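The Bowls We Keep
Small, bright and nearly impossible to throw away, the plastic bowl has outlasted every attempt to improve on it
May 2023

There is a drawer in my kitchen that does not close. It has been repaired, waxed, sworn at and once, in February, taken out completely and carried around the apartment as if a change of air might help. The drawer is fine. What's wrong with it is the bowls.

I own ceramic bowls. I own a glass set that came in a box with a ribbon on it, and a hand-thrown stoneware thing the color of wet gravel that I bought at the Flasgate craft market for 40 dollars and have used to hold keys. But when there are eggs to beat or cherries to pit in front of the television, my hand goes to the drawer and comes back with plastic. It is always plastic, and it is usually a color that would look alarming on a car.

People who write about kitchens tend to skip this. Open any of the handsome books and you will find copper, enamel, olive wood, a linen towel folded by somebody with a degree in it. The plastic bowl has been asked to wait in the hall. Then the photographer goes home and I suspect the author eats cereal out of something lime green.

The colors deserve a word. No one seems to have sat down and planned a household in magenta, teal and the green of a tennis ball, and yet here we all are. My own theory is that the bowls were bought the way umbrellas are bought, in need and in a hurry, from a bin near a cash register. You were on your way to a picnic. You had potato salad in a saucepan. Taste did not come into it.

Pevoreck, the housewares store down the hill from me, still keeps such a bin. I went to look at it for this article and came home with 3 bowls, so I can't claim to be a neutral party. The store arranges its casseroles by size and its knives by price. The bowls it simply tips in. Customers dig through them with their sleeves pushed up, holding one against another, hunting for a small one to sit inside a big one, and there is a look on their faces I have otherwise seen only at used record stores.

Nesting is the great promise of the bowl, and its great disappointment. A proper set goes together like a family in an old portrait, largest at the back, everybody facing the same way. But sets don't last. One goes to a potluck and marries into another household. One is demoted to the garage, where it holds screws. What remains is a loose crowd of near relations that will stack only if you get the order exactly right, and will otherwise lean over like commuters asleep on a train.
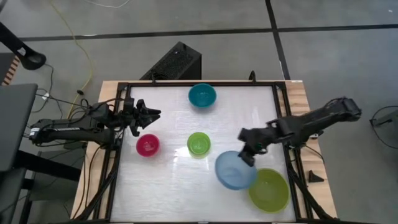
I have tried to fix this by rule. For a while it was a matter of size, the big ones at the bottom, but the translucent ones have a way of gripping whatever is put inside them, and I spent a good part of one Thanksgiving trying to separate two bowls with a butter knife. Then I tried color. Sorting by color looks wonderful for as long as it takes to make a pancake. The small green one has to go with the large green one, and between them is a gap that only a pink one could fill, and you find yourself at the counter at midnight weighing up whether teal is a blue.

(Teal is a green. I have lost friends over this and would do so again.)

There are better-made options. A company called Juntunen sells a nesting set in a soft gray, with a pouring lip and a rubber foot, and I borrowed one for a week to see how the other half whisks. It was excellent. It stayed where it was put. The lip poured. I gave it back without a pang, and it took me some time to work out why. I had been careful with it. I had washed it before the other dishes and dried it with the good towel. A bowl you are careful with is a guest, and at some point you want guests to go home so you can eat popcorn.

Nobody is careful with the cheap ones, and they repay it with years of service. They've been used to bail out a canoe. They have caught the drip under the bathroom sink, soaked a sprained thumb, held goldfish during a tank cleaning, and served as a helmet for at least one child I am related to. Knock one off the counter and it bounces, making the hollow sound of something that has no intention of being replaced.

They do have limits. Tomato sauce will leave an orange shadow that no soap can shift. A bowl left too near a burner acquires a personality. The microwave is a question best settled by reading whatever is stamped on the base, and if the base has worn smooth, by using a plate. And sooner or later every plastic bowl picks up that fine gray crosshatching on the inside, from forks, which is the point at which sensible people say it's time to let go.

I did let go, once. I had read a pamphlet from Rukia, a tidying course that arrives by mail in 7 parts, and part two instructed me to lay out every vessel in the house on a clear surface and keep only those I would choose again today. I would not have chosen any of them the first time. By that logic I filled a cardboard box, taped it and drove it to the thrift store with the radio on.

The drawer closed beautifully. It went on closing for most of a month, during which I beat eggs in a measuring cup, shelled peas into a cake pan and marinated a chicken in the stoneware, moving the keys to a windowsill where I could not find them. Then I drove back to the thrift store. The big lime one was still on the shelf, priced at a dollar, next to a fondue set and a lamp shaped like a goose.

I paid the dollar. I also took the lamp.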